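Speaker notes, 6/10/26
Talk: How to Write a Fake Government
Siiri Vainio

Open with the Dotosov bit. Read it deadpan: "The Republic of Dotosov has closed its border with itself, citing a surge in people standing near it." Wait for the laugh. If none, drink water and carry on as if that was the plan.

Cups and a coaster-like pad.
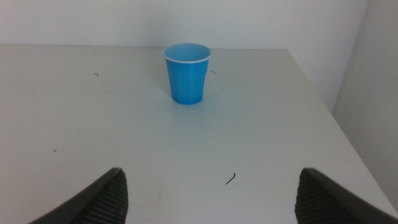
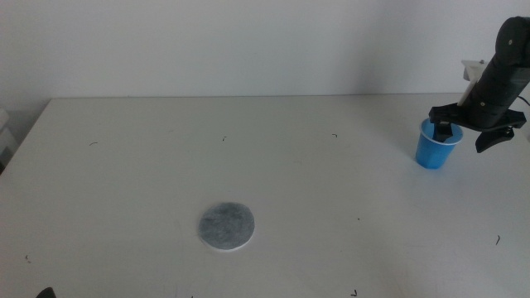 Why invent a country when the real ones are trying so hard? Because a made-up one can't put out a denial before lunch, and readers stop defending their side long enough to get the joke.

Next: the Ikolar refugee piece. It ran in December and drew 3,757 comments, almost 30 of them from people who had read past the headline. Three asked how to apply for asylum. One asked about parking.

Tekle Woldemariam's rule — the official must sound calmer as the news gets worse. Example: the Minister of Awasthi "welcomes the fire." Don't explain it. Last time I explained it.

Skip the Pota election slide if we're past 20 minutes. It's mostly a pie chart where every slice is the president.

On labels: put the word satire somewhere a tired person will see it. Mention the councilman who quoted us in a budget hearing. Don't say which town, he comes to these.

Questions. Repeat them into the mic.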